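Volcombe swap shop gets new hours from July

27/06/2019

The Volcombe swap shop on Wirklow Street is changing its hours. Starting the first week of July the doors open at 2 p.m. and stay open til 8. Saturdays no change.

Manager Kianoush Jalali says too many folks were getting off work and finding the place locked. "We had people leaving bags on the step," she said. "Then it rains."

The shop took in 2,000 items last year — mostly kids' clothes, kitchen stuff and toys. No money changes hands. Bring something clean, take something home. Limit is 14 items per visit, same as before.

Not everyone is happy. Khairul Nugroho, who lives two doors down, told the town meeting that parking is allready tight in the evening. The town says it will look at the loading zone by Sánchez Bakery. No date on that yet.

Still not accepted: car seats, mattresses, anything with a cut cord. Furniture by appointment only. Books are paused until the back shelves get cleared, there are 143 boxes waiting.

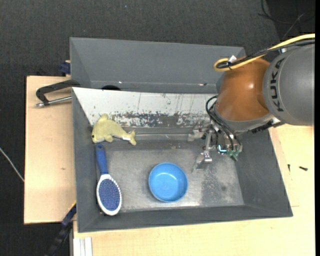

A stuffed dolphin, a pet grooming brush and a light blue bowl in a gray bin.

Furniture appointments can be made at the front desk or by phone, weekdays only. Bring measurments.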